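**Sumaletti plastic cups, set of 4, orange**

I bought these cups in October for our kitchen, and after many months of daily use I think I can say something useful about them. Before, we had the Bovcombe ones, which were cheaper but became cloudy very soon.

The first thing I noticed is the rim. It is thick and rounded, and when you drink you feel it on the lip, a little like a mug. I like this very much. My husband does not; he says it is a cup for children. Maybe so, but children visit us often and they all want the orange ones.

The color is strong. On the shop page it looked more like salmon, so please be prepared for a real, bright orange. It has stayed the same after I don't know how many washes. I put them on the upper rack only, as the paper in the box recommends.

Now the less good points. The cups are light, and when one is empty a small push from the elbow is enough to send it over. With water inside they stand well. Also they stack too tightly – if you put them away when they are still damp, you need two hands and some patience to separate them. I wrote to the seller about this and received a polite answer, but no solution.

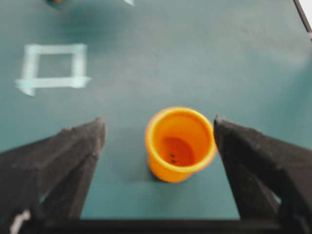

I should also mention the smell. For the first days there was a light smell of plastic, mostly with warm tea. I washed them with baking soda and left them by the open window, and then it was gone. For cold drinks I never had any problem.

Would I buy them again? Yes, for the balcony and for guests. For hot drinks I still take my old ceramic mug. I give four stars, and I would give five if they came apart more easily.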